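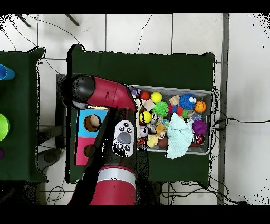
Toy bin on the green table, Sunday.

Book three of the Clenach series is done. 2,932 words longer than book two, and most of those are people walking uphill.

For anyone new: I write fantasy, I publish it myself, and my author bio still says "trilogy." Book four has 5 chapters already. I should probably update the bio.

My sister read the draft first. She sent back 57 comments. 33 of them say "who is this." Fair. There are two characters named Nimis and I was hoping to get away with it.

(They're cousins. It's a family name. It was on a chart I lost.)

Ľudovít Hubáček did the map again. He asked which side of the river Wondus is on. I said east. Book one says west. Book two says "across the river," so past me saw trouble coming and ducked.

We've moved the river.

Working title was The Salt Door. Then I found a few other Salt Doors, one with a much better cover, so now it's The Road to Zerouali. They don't get to Zerouali until book four. It's a long road.

Paperback and ebook both in April. If you preordered under the old title you'll get the same book with a different front.

Blurb is next. I can write a whole war but give me 150 words for the back cover and I start cleaning the oven.

Oven looks great, by the way.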